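Section 4. First Session With Both Arms

By now the Dundby bench kit should be bolted down, powered up and no longer beeping. If it is still beeping, go back to Section 3. The beep means something, and ignoring it has a poor track record.

Set aside 80 minutes for your first session. The exercise takes 15. The rest is for reading this section twice and looking for the hex key.

4.1 Before you start

1. Check the bolts on both arm mounting plates. Snug is fine. If you are standing on the wrench, stop.

2. Follow each cable from the base to the gripper with your finger. The coiled part at the wrist should have slack in every direction. A cable that looks tidy when the arm is folded is usually too short when the arm is stretched out, and the arm will win that argument.

3. Make sure nothing is touching the two small circuit boards at the front. They are not coasters.

4. Switch on the left arm, then the right. Wait for each one to finish its start-up wiggle. The wiggle is normal. A second wiggle is not, and you should switch off and reseat the base connector.

CAUTION: Keep hands, sleeves and lanyards out of the cell whenever the arms are powered. The arms move slowly in Practice mode, but they are stubborn about it.

4.2 Teaching the pick position

The kit ships with a block exercise loaded as Program 4. It is the one our own staff in Daltham use to check a new cell, mostly on the grounds that toy blocks are cheap and bounce.

1. Build a small stack near the middle of the floor, where both grippers can reach it. Leave one loose block a short way off with its studs up.

2. Open the Tokirden panel on your computer and choose Teach. Both arms go soft in the joints. Support each forearm as you do this, unless you enjoy the sound of a gripper meeting the floor.

3. Guide the right gripper down beside the stack until the fingers are level with the block you want. Press Save Point.

4. Guide the left gripper over the middle of the floor and stop just short of contact. Press Save Point again.

5. Take your hands out of the cell and choose Hold. The joints stiffen and the arms stay where you left them. 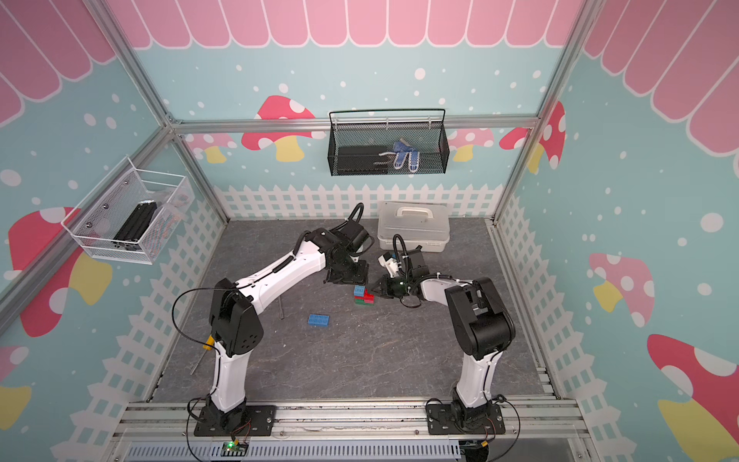 Can I use something other than toy blocks for the first exercise?
Any light, rigid object that fits between the open fingers will do, as long as it has two flat sides for them to close on. Eggs have been suggested by several customers. Please work up to eggs.

4.3 Running the program

1. Choose Run Once. Do not choose Run Forever. We have asked the software people to move these two buttons farther apart, and they are thinking it over.

2. Watch the fingers as they close. If they push the stack along the floor, the saved point is too far to one side. Return to Teach and save it again.

3. If an arm stops halfway and the panel shows code 166, it has met more resistance than it expected. Press Stop, switch off both arms, clear whatever is in the way, and begin again from 4.1.

4. When the run ends, choose Park before you reach in for anything.

NOTE: The two arms share the middle of the floor but do not have manners. Program 4 makes them take turns. Programs you write yourself will not, unless you tick Shared Zone in the settings.

4.4 Your own walls

The wall panels can be covered in any pattern you like. Use a matte finish. Glossy panels throw reflections that make the overhead view hard to read, and you will spend an afternoon adjusting a lamp that was never the problem. Wall baskets are handy for gloves and small cases, provided they hang clear of both elbows at full reach. Check this with the arms in Teach, by hand, before you run anything.

4.5 Saving your work

Choose Save Session and give it a name you will recognize on Tuesday. The panel suggests "untitled" and will cheerfully let you keep nearly 80 of them.

To move a saved session to another cell, you need the Todorova transfer add-on, sold separately. Instructions are in Section 7, along with the license form.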